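The first time I went out on the press boat at Troncoso, I came home with 946 pictures and liked 4 of them. I tell people that whenever they ask how to get started shooting sailboats, partly to make them feel better and partly because it still makes me laugh.

That was years ago, and I have gone back for the December regatta nearly every season since. The bay sits in a kind of bowl, with the old Rallau road running along the top of it, and the wind comes down the hill in the afternoon and hits the fleet right at the second mark. If you know that, you know where to point your lens. I didn't know it until Rocío Palacios, who had been crewing there since she was a teenager, took pity on me over a bowl of soup and drew the whole course on a napkin. I kept the napkin for a long time – I think it finally went through the wash. 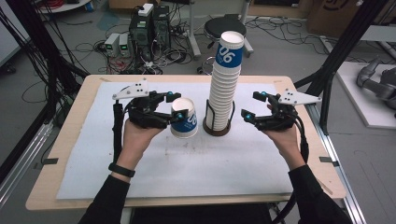
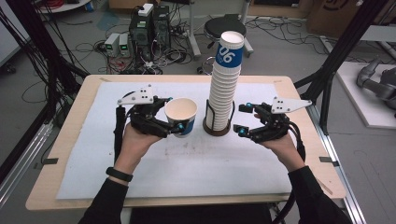 Hands at work over the table, two views from the same place.

This season I left the big lens at home and took the middle one, which felt like going out without my shoes on. It was a good choice, though! The boats came so close at the start that I could hear Killian Pichon shouting at his trimmer, and then I could hear the trimmer shouting right back. I shot 733 frames before lunch and had to sit on a cooler and eat a sandwich to calm down.

The afternoon was slower. Fog sat on the far shore and the committee held the last race until the breeze filled in, so we all drifted and told stories. Évan Joly has a long one about losing a rudder off Prindholm that I have now heard 7 times, and it gets a little windier every year. When the horn finally went, the light had turned that soft yellow color and the spinnakers came up one after another all down the line. I forgot to press the shutter for the first few, and I'm all right with that.

I'm still sorting through everything, and I'll put the gallery up once I've straightened my horizons. They lean left, as always.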